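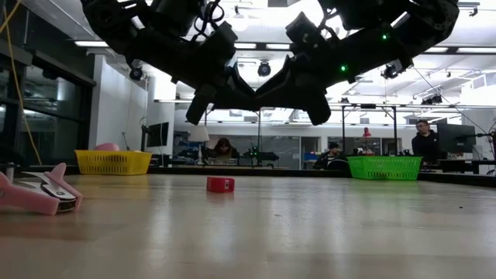

Glatte, helle Tischplatte mit rotem Klötzchen. Auf solchen Flächen zeigt sich jeder Schleier.

Glänzende Arbeitsplatten reinigen und pflegen

Glänzende Oberflächen auf Werk- und Basteltischen sind leicht abzuwischen, zeigen aber Schlieren, Kratzer und Kleberreste deutlicher als matte. Die folgenden Hinweise gelten für versiegelte und beschichtete Platten. Geölte oder gewachste Tische werden anders behandelt, siehe Abschnitt „Nicht geeignet“.

Art der Oberfläche feststellen

Einen Tropfen Wasser an einer unauffälligen Stelle auftragen und 6 Minuten stehen lassen. Bleibt er gewölbt und hinterlässt nach dem Abtupfen keinen dunklen Fleck, ist die Fläche geschlossen. Zieht er ein, ist die Versiegelung beschädigt oder nicht vorhanden. Bei älteren Tischen an mehreren Stellen prüfen, vor allem an der Vorderkante, wo die Unterarme aufliegen.

Grundreinigung

Losen Staub zuerst absaugen (Bürstenaufsatz). Wer Schleifstaub feucht verreibt, poliert Kratzer ein. Danach mit lauwarmem Wasser und wenig neutralem Spülmittel wischen. Das Tuch muss gut ausgewrungen sein; an Stößen und Kanten darf kein Wasser stehen bleiben. Mit klarem Wasser nachwischen und in einer Richtung trockenreiben. Kreisende Bewegungen begünstigen Schlieren.

Mikrofasertücher ohne Weichspüler waschen. Für den Tisch ein eigenes Tuch verwenden, das keine Metallspäne gesehen hat.

Kontrolle gegen das Licht

Den Blick flach über die Platte richten, so dass sich die Deckenleuchten darin spiegeln. Wo die Spiegelung unscharf wird oder wolkig wirkt, liegt meist noch ein Reinigerfilm. Abhilfe: nur mit Wasser nachwischen, kein weiteres Mittel auftragen.

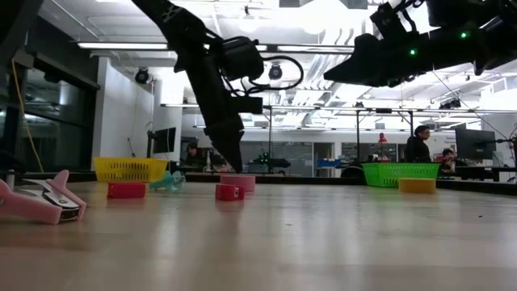

Spiegelung der Deckenleuchten auf einer Platte in hellem Holzton.

Flecken im Einzelnen

Holzleim, frisch: sofort mit feuchtem Tuch aufnehmen.

Holzleim, ausgehärtet: mit Kunststoffspachtel flach abheben. Kein Cuttermesser.

Klebeband: mit dem Föhn auf niedriger Stufe anwärmen und langsam in spitzem Winkel abziehen. Rückstände mit etwas Speiseöl anlösen, 16 Minuten einwirken lassen, dann mit Spülmittelwasser entfernen.

Bleistift: weißer Radiergummi. Farbige Radiergummis können abfärben.

Wasserfester Filzstift: Isopropanol auf ein Tuch geben, tupfen, sofort nachwischen. Vorher an der Unterseite testen. Auf lackierten Flächen kann der Glanz leiden.

Farbabrieb von Kunststoffteilen: angefeuchteter Schmutzradierer ohne Druck. Er wirkt schleifend und hinterlässt auf Hochglanz matte Stellen, daher nur punktuell und als letztes Mittel. Hanna Pietrzak aus der Werkstatt Badus rät, es zuerst mit einem Brillenputztuch zu versuchen. 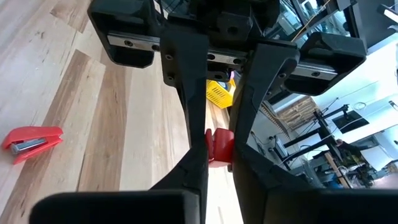

Kratzern vorbeugen

Kleinteile anheben, nicht schieben. Unter Schraubstöcke, Netzteile und Stative gehören Filzgleiter oder eine Korkunterlage. Filz nimmt Späne auf und ist zu ersetzen, sobald er hart wird. Gummifüße können durch Weichmacher dauerhafte Ränder verursachen; dort Kork zwischenlegen.

Nicht geeignet

Scheuermilch, Stahlwolle, Aceton und Dampfreiniger. Bei geölten oder gewachsten Platten auch keine fettlösenden Reiniger; dort nebelfeucht wischen und bei Bedarf nachölen.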